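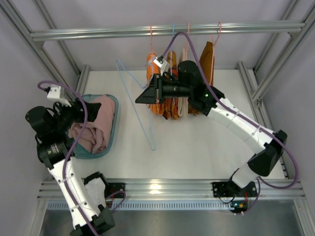 *The cell from above: two arms, a clothes rail and some pink laundry in a teal basket.*

2022-08-22

I have been asked to be positive about the laundry cell, so let me say that the frame is very good. It's square, it doesn't wobble, and you can lean on it while you wait for the software to start. I'd buy another frame like it tomorrow.

The rest of it I have questions about. For anyone who missed the February post, a few of us at the Ibarra workshop decided to build a two-armed machine that takes clothes out of a basket and puts them on a rail. I voted against. I wanted to fix the dust extraction. I then ended up doing most of the wiring, which tells you how much a vote counts for around here.

My share of the parts bill came to 857 dollars. For that money I could have sent my shirts out for a good long time, and they would have come back ironed. The biggest part of it went on motors, and the part I resent most went on cable ties and little brackets, bought in small bags from Arent because I never once bought enough. If you build something like this, look at the purple camera cables first. Each one has to follow the arm through every bend with enough slack that it doesn't tug at the wrist, and the slack then wants to wander over the work. I have rerouted the one on the right arm more often than I care to admit. It still makes a big loop up by the rail and I still don't trust it.
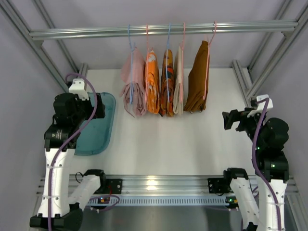 The hangers were my idea and I'll defend them. We started with fat molded ones from a discount store in Atholm, and the grippers couldn't get hold of them in any useful way. Thin ones are easier to pinch. They also bend, swing and turn around on the rail, so we swapped one kind of trouble for another, but it's a cheaper kind.

The control code is Orkis, which the others like a lot. I find it fine when you already know what it's going to do. The setup page says calibration takes 18 minutes. I would love to meet the person who did that, and see what they had for lunch. Ours took an entire evening, and then somebody moved a base plate to get at a screw and we did it over. Mark your base plates with a paint pen before you loosen anything! I knew this and didn't do it.

We keep a log of every attempt, and after the first 160 I asked for a rule about what counts as "hung." Before that, a shirt dangling from one shoulder was a success if the person at the keyboard was in a good mood. Now the garment has to stay on the hanger and the hanger has to stay on the rail when you tap the frame. The numbers went down and a couple of people were annoyed with me. I think they're better numbers. I also won't print them yet, as I don't believe they mean much until we've used clothes that we didn't pick ourselves. Small, light, bright cloth is the easy end of the pile. Bring me a wet hoodie. 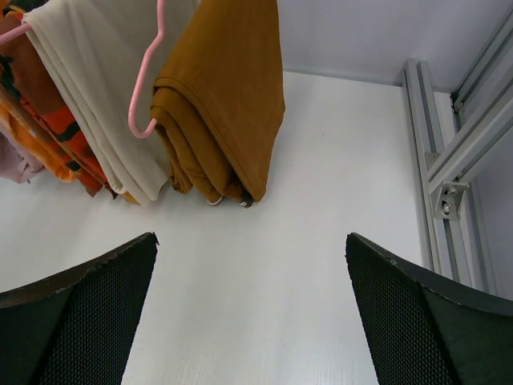
*Wrist camera, looking out between the fingers. Brown, cream and orange, all bunched up in one corner.*

I argued against wrist cameras too, for the record, and on that one I've mostly come around. From overhead, an arm spends half its time blocking its own work. The view from the wrist is narrow and full of gripper, but it's looking where the fingers are going. What it's bad at is telling you how far away a thin wire is. You get a big confident line across the picture and very little idea of whether it's within reach.

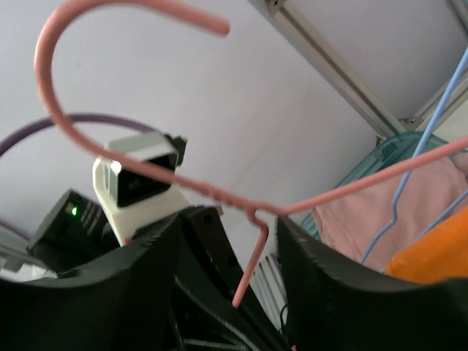

The finger tips are next on my list. The grip surface does well on cloth and less well on coated wire, which slides along it until it hits a bend. One suggestion is a small notch in each finger for the wire to settle into. I've seen what notches do to knit fabric, so I want a scrap test first, with a sweater that belongs to whoever made the suggestion.

There's also talk of a version 2 with a taller frame, to give long coats some room. I've said I won't cut any rail for it until this one gets through an evening without somebody reaching in to straighten a sleeve. We're also low on corner brackets, and it's someone else's turn to go to Arent.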